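Topic: Robotics > Hands-on > Threads

Siv Tveit
8 January 2022

1/ Spent the week checking whether the wrist camera is worth what Havside wants for it. The sales sheet says it "replaces" a fixed camera. I don't buy that word, so I ran both on the same bench.

2/ Same walls, same floor, same yellow bin in both views. Wide view first, wrist view second.
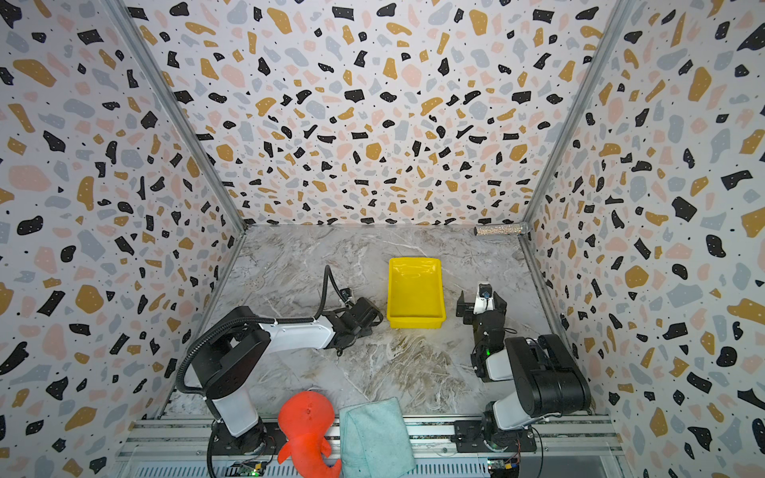
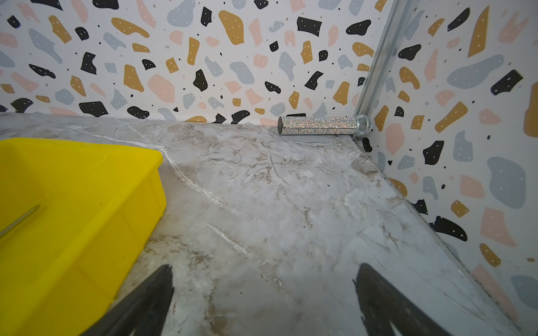 3/ My problem with most camera comparisons is that they score the image and leave out the grasp. Sharpness charts are nice, but I want to know if the arm ends up with the thing between its fingers. Take the sparkly object lying along the back wall. In the wide view it's a slim glittery shape way off in the corner, and I wouldn't trust anybody's software to tell me which end is which. From the wrist you can see the rounded mesh end pointing at the corner and the flat dark cap on the other side. Point to the wrist camera, fine.

4/ Then look at what the wrist view loses. The bin runs right out of the picture on two sides. If your next step is "put it in the bin," the camera that's supposed to replace the other one can't see the whole bin from there. You can back the arm off and look again. That costs time, and the sheet doesn't mention it.

5/ Also the fingers. They're in the wrist view, dark, and one overlaps the bin edge. Some people mask them out. I left them in. If I'm closing on something, I'd like to see what's doing the closing.

6/ On to numbers. 400 grasp attempts with both cameras feeding the Pathirana controller: 379 held through the lift and the move. I counted a slip as a miss even if the object landed in the bin by luck. Kibet Nyaga thinks that's too strict. Kibet can run his own.

7/ I don't have a wrist-only number I'd defend yet. The first set went bad when I bumped the mount and kept going for an hour before noticing. Threw all of it out. If you see a wrist-only score from me floating around, it's from that set, please ignore it.

8/ Which brings me to the mount. Every wrist camera I've tried gets sold on its lens and then fails on its bracket. The camera sits at the end of the part that moves most and hits things most. Tell me how it holds its position after a knock and I'll read the rest of the brochure.

9/ Cables, same complaint. On the left arm the hose comes off the shoulder, follows the upper link and bends into a tall loop by the gripper. I need that slack or the wrist can't turn. I also get to plan every motion so the loop doesn't snag. No spec sheet has a line for this.

10/ Somebody will ask about fingers. I tried the Datitz soft pads in September and went back to hard ones. The pads were great on smooth round things and miserable on anything thin lying flat. They squash before they get under the edge. Mahsa Pakzad had better luck with hers after trimming the tips, but at that point you've bought pads to cut up.

11/ Controller delay. Milulik advertises 15 ms from camera to command. I got nowhere close on my bench, though my network is a mess and I'm not going to blame them until I've wired it properly. What bugs me is that the page doesn't say what was plugged in when they measured.

12/ The patterned walls: Raymonde Li asked if the blobs throw off the depth estimate. I expected trouble. What gave me more grief was the shine on the floor, with bright streaks near the back and along the side walls. Turning the overhead light down helped the wide camera and made the wrist camera noisier. Pick one.

13/ Price. 491 dollars for the wrist kit, bracket included, cable not included. For that money I'd keep a decent fixed camera and add the wrist one later, when you know which grasps you're missing. If you can only have one and your parts are all in the open, get the fixed one. Cluttered bins, maybe the other way, I haven't tested enough to say.

14/ Kjell Nordin wants me to rerun it all with a second wrist camera unit in case mine is a bad one. Fair. I've asked Havside for a loaner and haven't heard back.

15/ Raw logs go up once I've cleaned out the bumped-mount set. Send me your own miss counts if you keep them, including the ugly ones.

More from Siv Tveit
Datitz soft pads, one month in
Why I stopped believing repeatability figures
Pathirana controller: setup notes and complaints
Two arms, one bin, too many cables
Milulik firmware update, what changed for me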